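# Galerie : le point séparé

Page mise en ligne le 14 oct. 2018, atelier de suture de Stitden, salle Papadopoulos

La page est destinée aux personnes inscrites au module de base et à celles qui l'ont suivi en avril à Omham. Elle reprend les remarques faites pendant les séances sur le point séparé au fil foncé, du choix du fil jusqu'à la coupe des brins. Les légendes ont été rédigées par Yoon-hee Oh et relues par Krum Lazarević. Le vocabulaire est celui du livret : on appelle « berges » les deux bords de l'incision, « brin long » le côté qui porte l'aiguille et « brin court » l'autre.

Le module compte 3 séances. La première porte sur la tenue des instruments et le passage de l'aiguille, la deuxième sur le nœud, la dernière sur la série complète. Il est inutile de venir à la troisième sans avoir refait le nœud entre-temps.

## Le fil

On travaille avec un fil noir ou brun très foncé. Sur un tissu clair, il se suit facilement, y compris quand il forme une boucle, et on repère vite un brin passé du mauvais côté. Les fils clairs sont réservés au module suivant.

Couper une longueur raisonnable. Un fil trop long s'emmêle, accroche les nœuds déjà faits et oblige à reprendre la prise plusieurs fois par point. Un fil trop court ne laisse plus assez de matière pour le dernier nœud, et il faut alors défaire le point entier. Pour la série complète, prévoir 40 cm et changer de fil en cours de route si besoin.

Le fil garde la forme de son emballage. On le redresse en le tirant doucement entre deux doigts, sans le pincer avec les mors : une zone écrasée casse souvent au moment du serrage.

## Les berges

Avant le premier point, on regarde l'incision sur toute sa longueur. Les berges doivent pouvoir se toucher sans effort. Si elles ne se rejoignent pas, serrer davantage ne règle rien : le tissu blanchit, puis le fil le coupe.

Commencer par une extrémité ou par le milieu sont deux méthodes admises. À Omham, presque tout le monde a commencé par l'extrémité. Krum Lazarević préfère le milieu quand l'une des berges est plus longue que l'autre, ce qui répartit l'écart sur les deux moitiés. Le livret de Gostano dit le contraire, et les deux façons de faire sont acceptées à l'évaluation.

## Le passage de l'aiguille

L'aiguille entre perpendiculairement à la surface et suit sa propre courbure. On tourne le poignet, on ne pousse pas. La distance entre le point d'entrée et la berge doit être la même de l'autre côté, sinon une berge passe par-dessus l'autre une fois le nœud fermé.

On saisit l'aiguille sur le corps, jamais par la pointe, même pour la récupérer à la sortie. C'est la remarque qui revient le plus souvent dans les fiches de séance, avec celle de l'éclairage : une surface humide renvoie beaucoup de lumière, et il vaut mieux déplacer la source que se pencher pour chercher un angle.

## Le nœud

Le premier tour rapproche les berges, le suivant bloque. On inverse le sens à chaque tour pour obtenir un nœud plat. Deux tours dans le même sens donnent un nœud qui glisse, parfois tout de suite, parfois seulement au moment de couper.

La tension se règle au premier tour. Il faut que les berges se touchent, sans plus. Les tours suivants se posent à plat sur le premier, et l'on tire les deux brins dans l'axe du point, au ras du tissu. En tirant vers le haut, on soulève le point et on déchire le trou d'entrée.

On dépose ensuite le nœud sur le côté, toujours le même pour toute la série. Un nœud laissé sur l'incision gêne le point d'après et complique le contrôle.

## La série

Chaque point est indépendant. Si l'un lâche, les voisins tiennent, et c'est la raison pour laquelle on enseigne le point séparé avant le surjet. En contrepartie, il faut refaire un nœud à chaque fois. Compter une quarantaine de minutes au début, moins par la suite.

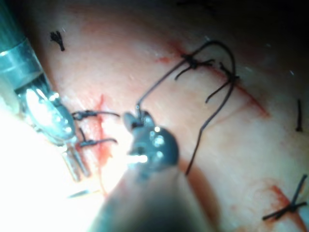
L'espacement se juge d'un point à l'autre. On prend pour repère la distance entre l'entrée de l'aiguille et la berge, et on la reporte le long de l'incision. Lorsque l'intervalle est trop grand, le tissu bâille entre les points. On ajoute alors un point intermédiaire au lieu de resserrer les deux autres.

Pendant que l'on tire le brin long, la boucle doit rester large et dégagée des points déjà noués. On la laisse descendre d'elle-même et on ne la ferme qu'à la fin. Une boucle fermée trop tôt se vrille, et la vrille se retrouve dans le nœud.

S'il y a du sang sur l'incision, on l'essuie par petites touches avant de continuer, sans frotter les nœuds. Le fil foncé se distingue mal sur une zone rouge et l'on risque de piquer dans un point existant.

## La coupe

Laisser une petite queue de chaque côté du nœud. Trop courte, elle ne retient pas le dernier tour ; trop longue, elle se prend dans le point voisin. À l'évaluation, on demande des queues de longueur égale sur toute la série, orientées du même côté autant que possible.

On coupe avec l'extrémité des ciseaux, les deux brins ensemble, après avoir vérifié que le brin long est bien celui du point en cours. L'erreur paraît grossière, mais elle a été relevée dans 2 fiches sur 17 au printemps.

## Informations pratiques

- Le livret du module se retire à l'accueil de la salle Papadopoulos.
- Les aiguilles se jettent dans le collecteur rigide, les chutes de fil dans le sac ordinaire de la paillasse.
- Les fiches de séance se rendent à Yoon-hee Oh, avec la date du passage et le nom du binôme.
- Pour rattraper une séance manquée, s'adresser à Krum Lazarević avant la suivante.

Reprise des images et des textes possible pour l'enseignement, avec la mention « atelier de suture de Stitden ». Le surjet simple aura sa propre page.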